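Home | Workshop | Kitchen | Garage | Archive | Contact

Filed under: Workshop Tips > Computers & Electronics

What I took home from the Lykkegaard open day
By Oluf Briem
November 18, 2025

Lykkegaard opened its automation shop to visitors again this year. I went mainly for the bench where a robot arm works on desktop computer towers. Bent Damgaard ran the demonstration and took questions. Over 38 people came through in the time I was there, and most of the questions were about speed. Mine were about bench setup, and the answers apply to anyone with an old tower and a screwdriver.

Lay the tower on its side, open side up. Damgaard was firm on this. With the board flat, the cooler and processor can be lifted straight up and gravity keeps them from hanging on their fixings. A grooved metal table works well. On a smooth bench, put down a rubber mat.

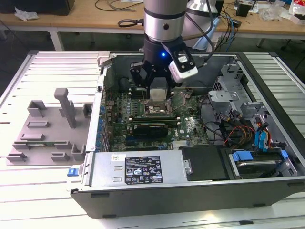

Gripper fingers over the processor area, tower on its side.

Tips from the first session:

Disconnect the wall cord, then hold the power button for 6 seconds before reaching inside.

Warm up an old cooler before pulling it. Dried paste can bring the processor out along with it. Twist slightly, then lift.

Move cables away from the work area first. Leave drive cables plugged in unless the drive is coming out - Buppha Suksawat, who looks after the fixtures, had seen more damage from tugged connectors than from dropped parts.

Light the bench from two sides. One overhead lamp puts your own hand's shadow on the part you are trying to see.

The second half covered the socket itself. Modern sockets of this type have the pins in the board and flat pads on the processor. A bent pin usually means a new board, so the socket should be open for as short a time as possible.

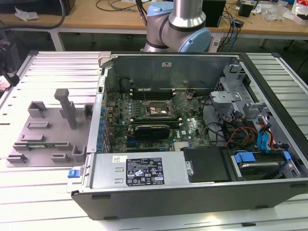 CPU socket exposed, lever raised, parts fixture to the left of the case.

Release the lever by pressing down and slightly out. Do not let it spring. Lift the processor by its edges and set it down pads up, or in a proper tray.

Give each part its own place. The gray fixture beside the tower is 3D printed, with slots and raised blocks. At home an egg carton or a muffin tin does the same job for screws. For boards, use a rack with narrow slots - a clean plastic letter sorter is fine.
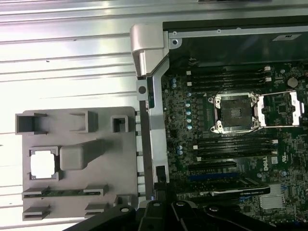 Memory goes back with the white latches fully open. Line up the notch, press one end, then the other, and listen for the click. If a module needs real force, it is the wrong way around.

Bhupendra Mittal asked about dust. The answer was a soft brush and short bursts of air, with fan blades held still. Clean the heatsink fins before the board, so that you only do the board once.

The next open day is planned for May.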